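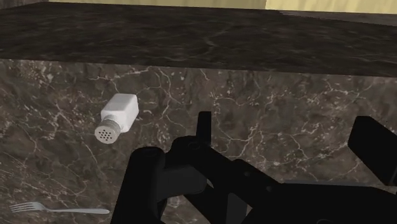 Cameron Maihi asks that every team run the tabletop task in the simulator before booking time on the club arm, and the steps in this section follow that order. The kitchen task is the one used for the Vivcombe round.

4.2 Setting up the shaker task

1. Open Follix and load the club workspace. Wait until the status line reads Ready.

2. From the Tasks menu, choose Kitchen, then Salt Shaker. The shaker starts on its side on the marble surface.

3. Set the episode limit to 2000 steps. Shorter limits end the run before a slow approach can finish.

4. Set the gripper force to 38 percent. Leave the speed at its default for now.

5. Switch to the wrist view and check that part of the gripper shows. If it does not, reset the camera mount and reload the task.

6. Press Record, then drive the gripper over the shaker. Line the fingers up with the narrow sides of the body – not the cap – before closing.

7. Lift, turn the shaker upright, set it down and open the fingers. Press Stop.

8. Save the run under your team name. Each team needs 8 saved runs before moving on to section 4.3.

Note: Lighting and stone texture can be changed under Scene Options. Keep the same settings for all runs in a set.

Note: If the fork moves during a run, the run still counts, but mark it in the log.

Caution: Do not load a Bisht controller profile while recording. Stop the run first, wait 60 seconds, then switch profiles. A file saved during a switch will not open in the scoring tool.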